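Ticket 227
Subject: Orthorpe, subtitles missing in reel 4, server in screen 2 only
Site: Budlow
Opened by: Lindiwe Mthembu
Assigned to: Herman Pelupessy
Priority: High, lowered to Normal on second update
Status: Resolved, pending print check

Reported problem

Feature plays with picture and sound. English subtitles present through reels 1 to 3. Subtitles stop at the start of reel 4 and do not come back until reel 5. Reel 4 contains the whole of the signed conversation in the boathouse, where there is no spoken dialogue at all, so the audience gets 9 minutes of hands and wind with no text. Two patrons asked for refunds. Same package in screen 1 shows subtitles in every reel.

Environment

Screen 1: Presar server, current firmware.
Screen 2: Presar server, one release behind. Not updated in September because of a booked event.
Package: original version plus English subtitle version file, delivered by drive from Mustonen. Key valid on both servers.
Subtitles are rendered by the server in both rooms. Nothing is rendered in the projector.

Log

10:15, Herman Pelupessy
Checked the playlist in screen 2. Correct version is loaded, the subtitle version and not the original. Please confirm nobody has built the show from the original by mistake for the evening.

10:40, Lindiwe Mthembu
Confirmed. Both shows use the same playlist, copied across from screen 1.

11:05, Herman Pelupessy
Ran a hash verification on the package in screen 2. All assets pass. This rules out a bad copy from the drive. Re-ingest is not needed and will not help. Please leave the drive connected anyway until this is closed.

11:30, Lindiwe Mthembu
I had started a re-ingest already. Canceled it. The package still shows as complete.

12:10, Herman Pelupessy
Pulled the playback log. At the reel 4 boundary the server writes "font resource not found, timed text disabled for reel". No further errors until reel 5, where timed text is enabled again. Reel 4 refers to a different font ID from the other four reels. The font file itself is in the package. Ticket passed to Mustonen with the log attached.

13:50, Teemu Salminen (Mustonen)
Reel 4 was re-exported after the distributor asked for changes to the signing subtitles. The new export used a second font resource for italics and gave it an ID starting with a digit. Newer server software accepts this. The release in screen 2 does not, and drops the whole track for the reel. Corrected version file is 20 MB and replaces only the reel 4 text. Picture and sound assets are unchanged and stay where they are. Sending by download link, no new drive required.

14:05, Lindiwe Mthembu
Do we need a new key?

14:10, Teemu Salminen (Mustonen)
Yes. The composition has a new ID, so the old key will not open it. Key request is in for both screens. Do not delete the old version until the new key shows as valid on the server.

15:35, Lindiwe Mthembu
Key received, ingested in screen 2. Corrected version shows as playable. Playlist rebuilt.

16:00, Herman Pelupessy
Please run reel 4 from its first frame and also start from the last minute of reel 3, letting it run across the boundary. The server loads fonts at the boundary and a cold start in reel 4 takes a different path.

16:45, Lindiwe Mthembu
Both tests done. Subtitles present from the first line of the boathouse conversation to the end of the reel. Italics display as italics. No errors in the log. One new point: in the fog scene after the boathouse the subtitles are hard to read from the back rows. They are white with a thin outline, and the picture is close to white for most of the scene. In the earlier reels they are yellow.

17:20, Teemu Salminen (Mustonen)
Color in the reel 4 file was left at the default on export. Reels 1, 2, 3 and 5 have yellow specified. Second correction to follow tonight. This one changes the color attribute only. Timing and text are locked.

Attachments

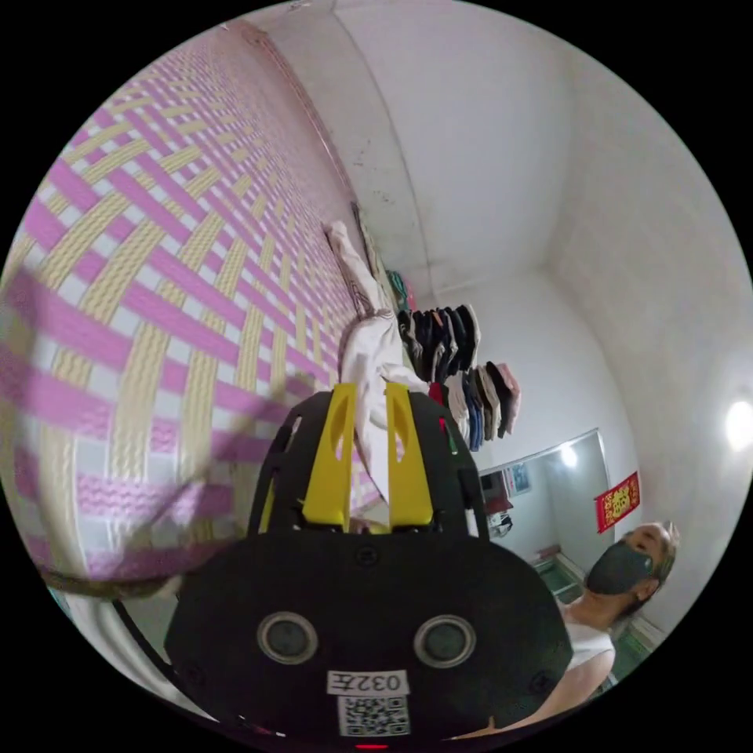
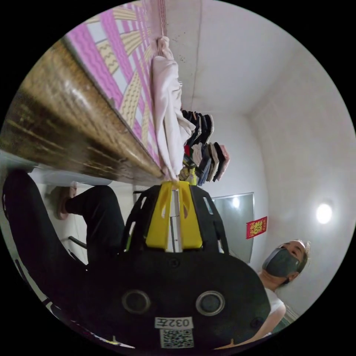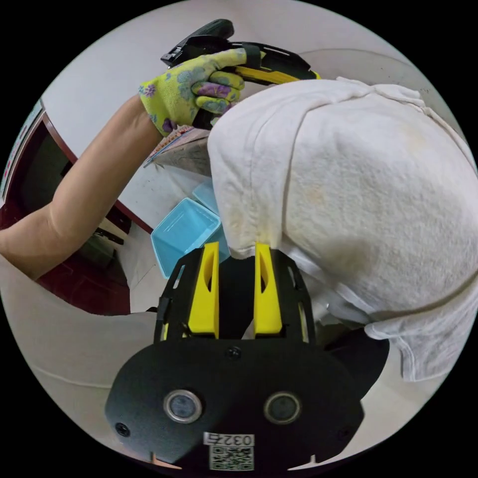
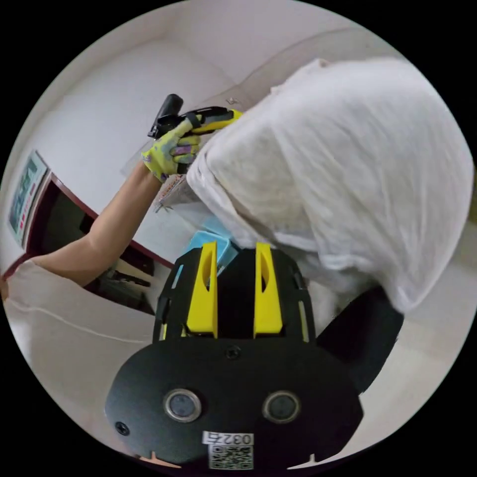
Subtitle color for reel 4 is to match the value in reel 3 and is not to be set by eye. The distributor's note asks only for "yellow", and the first draft of the second correction came back in a pale cream that had the same problem in the fog as the white text. Bonifacio Tejada asked which yellow is meant. It is a plain strong one, close to the two fingers of the gripper in the first attachment, which stand out well enough against the white fabric between them. Cream would not. The outline stays black at its present width.

18:30, Bonifacio Tejada
Second correction ingested. Ran the fog scene with Tsegereda Wolde sitting in the back row. She could read all lines. One subtitle near the end of the reel stays up for 4 frames after the cut. It does the same in screen 1 with the old file, so it is in the master and not part of this ticket.

18:45, Teemu Salminen (Mustonen)
Noted. Will not be changed for this release.

19:10, Herman Pelupessy
Evening show in screen 2 can go ahead with the second correction. Remaining actions:

Lindiwe Mthembu: remove the original subtitle version and the first correction from screen 2 after the last show, keep the picture and sound assets.
Lindiwe Mthembu: load the second correction in screen 1 so that both rooms run the same file.
Herman Pelupessy: schedule the firmware update for screen 2. Earliest free morning is in December.
Teemu Salminen: confirm that other sites on the older release have been sent the new version and keys.

22:25, Lindiwe Mthembu
Show completed in screen 2. Subtitles in all reels. House lights came up early on the credits, separate ticket opened.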